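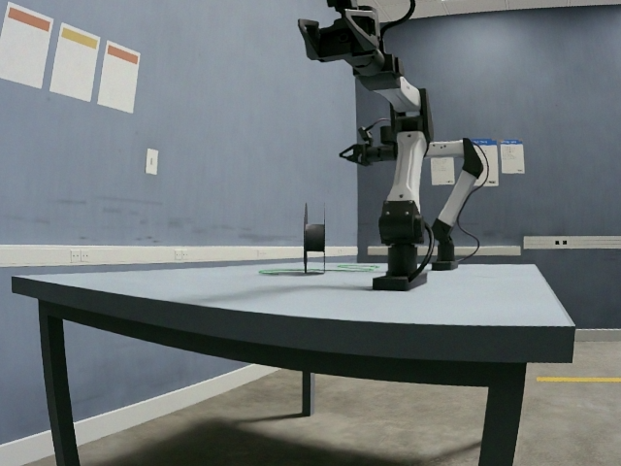 Two arms mounted on the right side of the table (render)

Joubert Judo Club members' board > General chat
Grip fighting for the over 40s – is it worth the bother?
14 replies · 2 shares

riaan_m
10/05/2021
Went back to Monday night randori after a long layoff and got absolutely schooled on the grips. Every time I reached for the lapel the young bloke had already stripped it and was halfway into seoi nage. My question for the older crew – do you drill grips as a separate thing, or just get your rounds in and hope it comes back?
Riaan Mokoena, brown belt, sore forearms

hipthrow_hannah
Drill it, mate. We did ten minutes of sleeve-only work before every session through April and I noticed the difference in my second week. Sleeve first, then lapel. If you go lapel first against anyone fast you're just handing them an arm.

Stitorska
Disagree with the sleeve first thing, sorry. I'm left-handed and against a righty the lapel is right there, so why would I chase the sleeve? It depends so much on who's in front of you. My old coach at Vastmont had us start every round with one hand tucked in our belt and that taught me more than any drill.

hipthrow_hannah
Fair enough for lefties, but Riaan's a righty and so is most of the club. And the one-hand-in-the-belt game IS a drill :)

oldmate_ukemi
I'm 60 and my advice is to stop fighting for grips at all. Take what they give you, keep your posture, work your feet. De ashi barai doesn't care how strong your fingers are. I also tape my knuckles now and it costs me next to nothing.

riaan_m
Love a foot sweep but my timing is shocking at the moment. Might try the belt game on Thursday if anyone's keen? Also, does a stiffer gi help? I've been looking at the Imier double weave but it's $400 and I'd have to hide it from my wife.

Stitorska
Don't. You wash it twice, it shrinks in the sleeves and you're back where you started. Get the single weave for training and save the heavy one for comps.

oldmate_ukemi
Mine has lasted for years, so I'd say the opposite. Cold wash, hang it in the shade, no dryer.

NomvulaM
I'm in for Thursday. Can we do two-minute rounds though, not five? My grip is gone by the third minute and after that I'm only practising bad habits. And cut your nails please, whoever I had last week.

riaan_m
Two minutes suits me. I'll bring the timer.

Comments (3)

whitebelt_wes: Can beginners come along on Thursday or is it just the seniors?

Nomvula Masilela: Course you can Wes, come and get thrown by all of us!

oldmate_ukemi: Bring a water bottle, the bubbler's still broken.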